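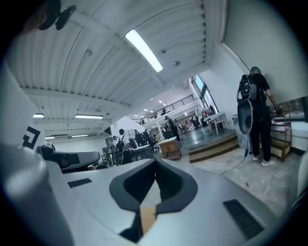

Fig. 1. Workshop ceiling, with the mezzanine railing and tall windows beyond.

4.2 Setting up the room around the Stadska table

The Stadska leaflet says the table "suits any interior." We doubt it. A large rounded top needs more clear floor than the drawing in that leaflet suggests, and daylight from tall windows can show up every scratch.

1. Read the ceiling before you move anything. Note each light tube and the crossbeam.
2. Choose a spot where no tube shines straight into the eyes of a seated person.
3. Set the table down with the grain of the top running the way people will walk past it. The maker calls this optional - try it the other way and judge for yourself.
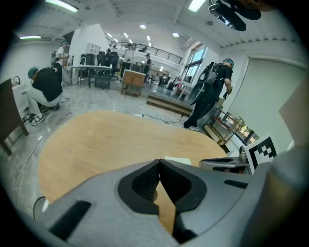

Fig. 2. Rounded wooden tabletop, with the white table and black office chairs farther back.

4. Keep office chairs at their own table. They roll, and they will drift toward the wood.
5. Leave the walkway open on both sides of any step platform.

CAUTION: A cable lying across a concrete floor is a trip hazard. Cover it or reroute it. Tape alone is often recommended, and we have yet to see it last.

NOTE: Vutano polish (part 206) is sold as "permanent." Plan on doing it again in April.

Questions about this section go to Sioned Parri, extension 432.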